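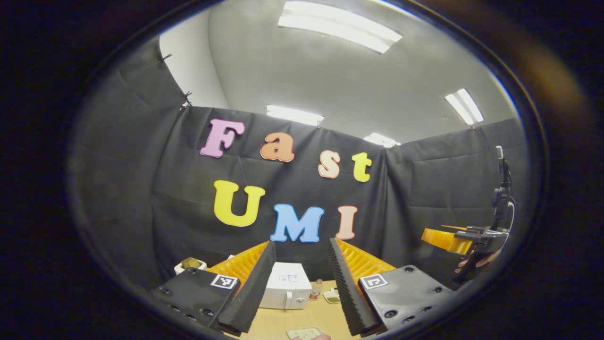 A tabletop session with two hand-held grippers.

Last updated: 23/03/2025

Every few months somebody tells us that robots will soon learn housework by watching us do it. The latest version skips the remote control. You pick up a gripper with a camera on it, one in each hand if the job calls for it, and do the task yourself. The recordings go into a training run, and a robot arm is supposed to come out the other end knowing how to do it.

The Bullent workshop has been trying this since June, and I went along expecting to be talked round. I wasn't, quite. The setup is cheap and quick to learn, I'll give them that. There's black cloth up behind the table, foam letters pinned to it that read "Fast UMI", and a square marker on each side of the gripper so the software can tell how far the jaws are open. I was picking things up within 7 minutes. Compare that with the old joystick rig at Fillon, where I spent most of an afternoon nudging an arm into a cupboard door.

But quick to record is a long way from useful. The group logged 272 runs of one short kitchen job and kept 100. The rest were thrown out for fumbles, for lost tracking, or because whoever was holding the gripper did something no robot arm could copy. A person leans, twists a wrist and shifts their feet without thinking. A bolted-down arm has to make do with the joints it has.

Then there's the cloth. It makes for tidy recordings, and my kitchen doesn't have any. I asked what happens when you take it down and was told that's planned for the next round. Dralley said the same about its own trial, and we're still waiting to read how that went.

I'd like to see 2 things before we give this more space: the same job done on a cluttered counter, and a plain tally of failures next to the highlights. The Bodnár write-up managed both, and it was better reading for it.

Comments

gluepot: Joystick rigs are slow but at least you know the arm can reach. Agree on that part.

tansy_w: 100 out of 272 sounds fine to me for beginners. Give them a chance!

oldbench: Will you be printing the failure tally if they send it in?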